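Print | E-mail this page
Home News Labs Events Contact

Slow hands first: a talk with the Breline bedroom team

Last updated: June

Caught the lead researcher on the Piltadar study on Wednesday, between runs. Short talk, lots of walking. The question they're after: does a robot learn bed making better from clean demonstrations or from messy ones? Messy, so far.

"We used to throw out every run with a fumble in it," the researcher told me. "Missed grasp, gone. Arm stops to think, gone. Then we had a policy that was great until the first mistake and after that it had no idea what to do."

So they stopped throwing them out. New method keeps the fumble and the recovery, and tags the moment where one turns into the other. Tagging is by hand for now. Dull work, by all acounts.
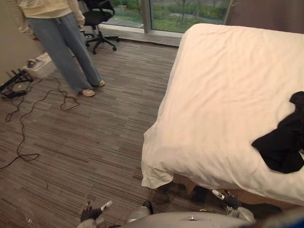 Corners are the hard bit. A duvet that hangs over the side has folds that never fall the same way twice, and the grippers have to come in low, close to the base. "You can't give it a target point. The point moves when you touch the cloth. What you can give it is 50 ways of getting it wrong and then getting it back."

Results, as of this visit: 9 of 10 corners finished with the recovery runs in the training set, three of 10 without. Same bed, same cloth. The researcher was quick to say that's a small test and one room. A bigger one is planned with Harahap, who will supply other bedding, fitted sheets too.

I asked about hands. Two-finger grippers are one side of it, but the group wants to know if the tags carry over to a hand with more fingers, or if every thing has to be collected again from scratch. No numbers on that yet.
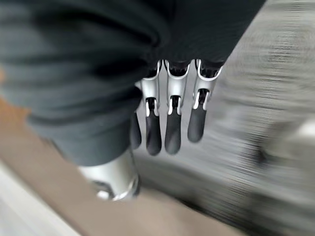
Zustel is less sure about the whole idea, and said so when I phoned that afternoon: tags made by hand depend on who is doing the tagging, and two people will put the turning point in two different places. Fair, the researcher said when I passed it on. "We see that too. We're going to have both people tag the same runs and publish the gap."

Code comes after that. No month given.

Back to top | Print | E-mail this page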